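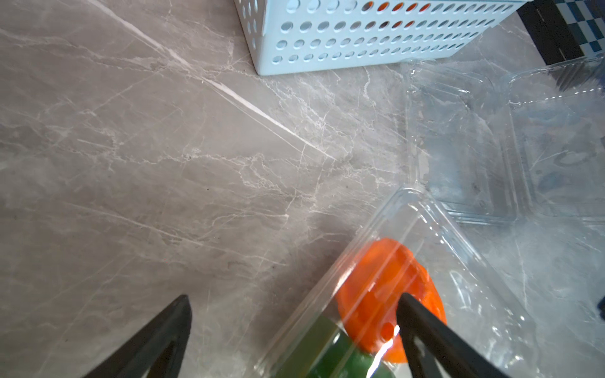

Progress report to the Grigaitė Fund: two-arm produce packing, gripper and camera comparison

Submitted by Dalal Kanaan, Brurirstead workshop
2026-10-29

1. What the grant covers

The award pays for a comparison of finger shapes and camera positions on a pair of small tabletop arms. The task is picking fruit and vegetables out of a basket and placing them in clear plastic clamshell containers. We proposed it because packing benches at small growers change product often, and most of the published work uses opaque bins and one kind of item at a time.

This report covers the period since the February report. The setup section of that report still applies except where noted.

2. Work completed

The cell has kept the same layout throughout: both arms on one aluminum rail at the front, orange and blue walls behind, marble-patterned surface underneath. We fixed the layout before recording began so that the finger sets could be compared on equal terms. The checkerboard stays in the cell during runs.

We have recorded 1687 attempts against a target of 3000. An attempt is one item, from the start of the reach to release or timeout. Attempts stopped by the operator are kept in the log and marked, but they are not in the total.

Three finger sets have been tried:

Set A, straight fingers with flat pads. These were the fingers that came with the arms. They hold round fruit poorly when the approach is off center, and the item tends to roll toward the wrist.

Set B, tapered fingers with a recess on the inner face. The narrow tip gets between an item and the container wall, which Set A could not do. This set has most of the recorded attempts.

Set C, tapered fingers with a soft sleeve. The sleeve gave a better hold on citrus but wore through at the tip. Hiba Hamdan replaced the sleeves after every 200 attempts, and that is too often for a packing bench. We have stopped work on Set C for now and will report the wear measurements separately.

3. Clear containers

Most of our lost time went into the clamshells. The fixed camera sees the fruit well enough, but light reflects off the molded edges of the lids, and the software that finds the container rim sometimes locks on to a reflection. When it does, the arm goes to the wrong height and a fingertip lands on the plastic.

Wrist cameras help with this. With the camera close to the container the rim is a long, clear line, and the estimate is steadier from one moment to the next. The cost is that the fingers block part of the view near the end of the reach. Qusai Hattar moved the start of the final approach farther back, so the last good estimate is taken before the fingers get in the way. We have not yet run enough attempts with the new approach to give a rate for it.

Container weight is a second problem. An empty clamshell slides when touched. We tried putty under the corners and it held, but it left marks and we took it off again. The present plan is to have one arm steady the container while the other places the item. The arms can reach the same area from both sides, so no change to the rail is needed. 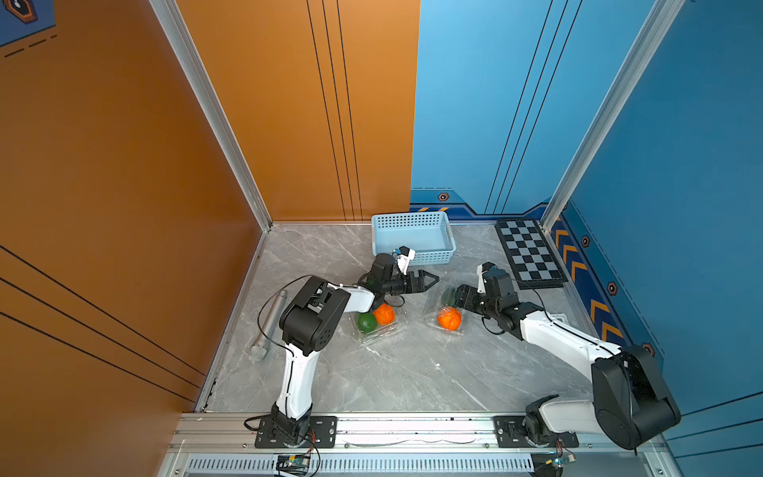 Auður Bech asked, on reading the draft of this section, whether using the second arm as a clamp gives up the speed that was the reason for having two arms. She would like to see a one-arm run with a weighted tray in the same table before we settle on it. We agree that the comparison is fair and have added it to the plan below.

4. Controllers

We began on the stock controller and moved to the Erkalis controller partway through the period. The older one dropped commands when both arms moved at once. The change cost us 91 attempts, recorded while the timing was still wrong. They have been removed from the total and will be repeated.

Cable routing is still not good. The cable at the left elbow needs slack for the full reach, and the slack lies across the working surface. Hanan Awwad is drawing a clip for the upper link.

5. Spending

Spending is within the approved budget. Sleeve material ran over and containers ran under. We ask permission to move the unspent container money to spare wrist cables, which are the part we replace most often after the sleeves.

6. Next period

Finish the Set B attempts with the later start to the final approach.
Repeat the removed attempts on the Erkalis controller.
Run one arm with a weighted tray against two arms with one steadying.
Fit the elbow clip and check reach on both sides.
Take the chosen finger set to the Belville packing bench for a short trial - dates to be agreed with the site.

The attempt log and the drawings for all three finger sets are available to the fund on request.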